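Kitchen tips I pinched from a robot study

My sister-in-law works in a lab where they teach robot arms to do kitchen jobs, nearly all of it in simulated kitchens on a computer, and over lunch in March she made the mistake of telling me what makes the poor thing fail. I run a tips page. I took notes on a napkin!

Her project is called Okinico and the person in charge is Filipa Morais, who kindly let me read the write-up (the parts with words in, anyway). They ran 1065 attempts at putting away, fetching and wiping, all in made-up kitchens, and then went back through the failures and sorted them by what had gone wrong. I expected it to be clever robot stuff. It was mostly crockery too near the edge and things parked in the way, so basically my house.

So these are the bits I've tried at home.

Keep a bare strip along the front of the worktop. A lot of the failed attempts involved something sitting close to the front edge, where the arm came in from the side and clipped it. I do this with my cardigan sleeve. I now push everything back by the width of my hand before I start cooking, and I've had no casualties except one egg cup, which was the cat.

Wipe towards the sink. They compared two ways of wiping, back and forth or in long strokes all heading the same way, and the long strokes left fewer missed patches. With a patterned top you can't see crumbs at all (mine is speckled granite and hides everything), so go by feel. Run your palm over it when you think you've finished. You haven't.

Approach from the corner. This one surprised me. When the arm started near a corner of the island it could reach along both sides without having to shuffle its base about, and those runs were the quickest. I've moved my chopping board to the corner end and I get to the hob and the bin without doing my little sideways dance.
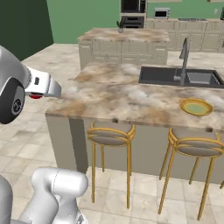 The simulated kitchen, with the gripper coming in over the near corner of the island. Note the plate by the front edge!

Tuck the stools right under. If your worktop has an overhang, use it. The write-up has a whole section on "base clearance", meaning whether there's room on the floor to get past, and stools left out were a proper nuisance. Splayed legs are the worst because the feet stick out further than you think. I put a dab of nail varnish on the floor tile where each stool should go back to, and the children treat it as a game. (It comes off with remover, but test a hidden tile first.)

Mind the tap. Tall curved taps are lovely for filling stockpots and a menace when you're reaching across the sink for something. The arm got better once they had it go round instead of over. Same for me with wet plates. I've shifted my drying rack so I never lift anything across the sink, and it's cost me one sad basil plant its spot on the sill.

Give each thing one home. In 400 of the attempts they moved the plates somewhere new every time, and the success rate dropped a good deal compared with the runs where they stayed put. The robot wasn't being thick, it just had more looking to do. I've stopped moving the tin opener "somewhere more sensible" and my husband has stopped shouting through to ask where it is.

A few of you will want to know what I use. The non-slip mat under my board is a Stilla, bought years ago and still grippy if I wash it in hot water now and then. For the stool feet I like the thick felt pads from Wuyts, cut a bit smaller than the foot so the edges don't collect fluff. Any brand will do, though, and an old jumper gone felty in the wash makes decent pads if you've got strong glue.

One thing I tried and gave up on: the study has the arm stop and "look" before each new movement. I did it for a week, pausing before I picked anything up. My soup caught on the bottom of the pan and everyone asked if I was feeling all right.

Filipa says the next round is about drawers, especially ones that open into each other, which I could have helped with as mine have been fighting since we moved in. I'll report back when she lets me read it. If you've got a fix for a corner drawer that bashes the oven handle, do send it in, I'd be very grateful.

Posted on Kitidside, September 2023, under Worktops and Sinks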